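Drena session notes, June, Koltska flat
Written up by N. Ketilsson, hardware side. S. Makokha and L. Dizon on the grippers.

Task: table clearing, snack packaging, two hand-held grippers in use. Loose items go from the table into the bin or the basket, rims get repositioned as needed. Demonstrations for the Pitumley policy.

Fault: gripper B reported jaw width wrong from partway through the session. With the jaws shut on nothing, the width readout drifted up from zero and settled at 2 mm, then jumped when the handle was released. Shabani noticed at the 14:20 check. The logger raised no flag because the limit is set at 3 mm. That limit is mine, from when we only handled boxes.

Effect on data: 103 demonstrations recorded on B before the check. On rigid items the offset hardly matters. On film packaging it does. A crinkled bag compresses under almost no force, so jaw width is the only signal we have for whether it is held or merely touched. With the offset, a firm hold on a bag looks like a light one. Thick rims are a separate case, see below.

Grasp on packaging; jaws at the bin rim:

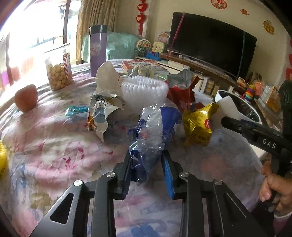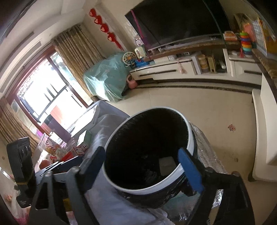
Bench work, same evening. Took B apart with Leonora. Pads fine, no lift at the edges. Pivots on the inner arms fine. Outer left pivot had backed out far enough to let the arm rock sideways. The encoder sits on that side, so the rock goes straight into the reading. Screw had no threadlocker on it. Checked A: has threadlocker, no play.

I first blamed the encoder magnet and lost 20 minutes swapping it. Old magnet was good and is back in the spares box, labeled.

Rim grasps: the load is sideways when the operator pulls on a rim, which is the direction that pivot is weak in. Sarita thinks the rim work is what walked the screw out. Plausible, not shown. The episodes are in order, so the drift can be plotted against item type. Sarita to do this.

Fix: cleaned thread, medium threadlocker, torqued to the Barrera sheet value, left overnight. Next morning opened and closed B by hand, 15 cycles, readout back to zero each time. Not yet tested under side load.

Open items:
- Width limit on closed jaws down to 0.5 mm, and make it stop recording. Roald.
- Zero check at every battery change. At present only at start and midway.
- B film episodes quarantined until the plot is done. Rigid-item episodes stay in.
- Side load test on both units before they go out again. Me.
- Reorder threadlocker, bottle is nearly empty.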